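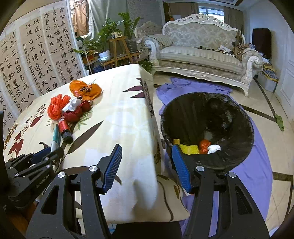 Home Support Tickets Knowledge Base Log in

Table clearing: drops soft rubbish on the way to the bin
Posted by Elikem Wumbei, April 20, 2022

Right, I've spent most of the afternoon on this and I'm still not happy, so I'm putting it all down while I remember it! The job is called Ora on our list and it's the simplest one we have: take the rubbish off the table, drop it in the bin, leave the good stuff alone. Hard things it copes with. Bottles and tubes, lovely, it gets a grip low down and off it goes. The trouble is everything squashy. A crumpled orange carrier bag next to a bundle of plastic rope and a bit of screwed-up white stuff looks like one big lump to it, so it goes for the middle and comes away with whatever sticks (usually the wrong thing). And the tablecloth has leaves printed all over it, which I think is half my problem.

What I've tried so far:

Restarted the Rarside controller. No change.

Dropped the closing speed to 30. Better on bags, but now it takes an age and it let go of one halfway to the bin.

Swapped to the older Ritard model, build 1099. Worse! It kept trying to pick up a printed leaf. I watched it pinch at the cloth 5 times before I hit stop.

Put a plain sheet over the cloth. Much better, so the pattern is definitely confusing it, but I can't go round asking people to change their tablecloths.

Issahaku reckons it needs more practice on bags and has offered me the 400 clips he made in September. I'll load those next and leave the speed where it is.

My sister asked if it could do her kitchen yet and I had to say no. It can't tell a bag she wants to keep from one she doesn't, and neither can I half the time, to be fair.

Status: open. Could someone tell me whether the grip force can be set separately for soft items? I can't find it in the menu.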